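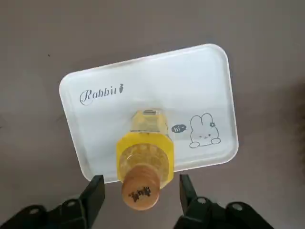
Small Things on the Tray: a report on sorting a bathroom shelf

Product design, second year. Group project with the Zeldale housing office.

1. What we set out to do

Our task was to look at how people in shared flats keep their toiletries, and to suggest one cheap change. We chose trays. A tray marks out a space on a shelf, and it can be lifted off in one go when the shelf needs wiping.

The budget was 2,000 Lirau points, the credit our department uses for materials. We spent 1,000 on containers and 100 on labels. The rest went back.

2. The trays

We wanted something plain but easy to tell apart. The rabbit tray is white plastic with a raised rim and rounded corners. It has the word "Rabbit" on one half, with a little carrot after the last letter, and a line drawing of a rabbit saying "hi~" on the other. Several people in the flats said they would rather have a picture than their name on a shelf.

Glass bottles were our main worry. A tall one takes up little room standing, but it is easy to knock over when you reach past it. We tried laying them down and found that the rim stopped them rolling off.

3. Tubes, bags and packets

Tubes do not stand well unless the cap is wide and flat. Most people left theirs in the carrier bag they came home in, and the bag then sat next to the tray for days. We decided to count the bag as part of the problem. 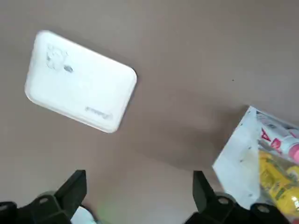

Sayegh thought we should have started with the bags, as a tray is no help to anyone who never unpacks. We agreed and added a step to our instructions: empty the bag first, then choose what goes on the tray.

4. Results

We ran the trial in 3 flats until the end of term. Two kept the trays in use. The third went back to a single shared basket. We did not test larger trays, and the Zunon shelves in the newer flats may be too narrow for them.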